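Keeping a medicine list for my father

11/30/23

My father takes seven medicines. Until this month I could have named three of them. Then he fell in the garage, and when the woman at the hospital desk asked me what he was on, I said "something for blood pressure" and felt my face get hot.

He was fine, apart from a bruise and a sore wrist. I went home and started a list.

The first version was a page in a notebook. I took everything out of his kitchen cabinet and wrote down the name, the strength, how many, and what time of day. It took most of an afternoon. Two of the boxes were for the same drug under different names, one from his old doctor and one from the new one. I called the pharmacy and Angelica Gatchalian, the pharmacist there, told me to bring both in. He had been taking only one, luckily. The other was left over from before he moved to Plavenano to be near me.

She also told me to write down the things I hadn't thought of as medicine. Vitamins, the antacid, the sleep tablets he buys at the grocery store, the tea his neighbor gives him. I added a second page.

The notebook lasted nine days. I left it at his place, then needed it at mine. So I typed it up and printed it. One copy is on the inside of his cabinet door, one is in my wallet folded very small, and my sister Birsen Yurt has one on her phone. The date goes at the top every time something changes, and the old copies go in the trash. I kept an old one by mistake and nearly read from it at his checkup.
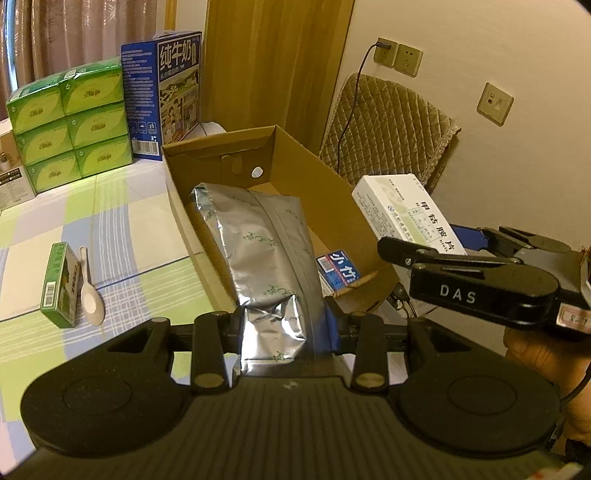
I also put down what each one is for, in his words. "Heart." "Feet." "The one that makes me thirsty." He reads the list now, which he didn't do when it was all drug names. Next to each I wrote who prescribed it and when the refill is due, as he had a habit of finding out on a weekend that he was down to his last pill.

The pill organizer was a separate fight. He thinks they're for old people. He is 79. We settled on a plain one with a lid for each day, no morning and evening halves, and the evening pills stay by his toothbrush. It isn't how I would do it but he hasn't missed one that I know of.

I still have to ask about the boxes at the back of the cabinet that have expired. The pharmacy takes them, I think, but only at certain hours. And Tarık Dursun wrote to ask if I'd share the blank version of my list. I will once I fix the columns. The one for strength is too narrow and everything wraps onto a second line.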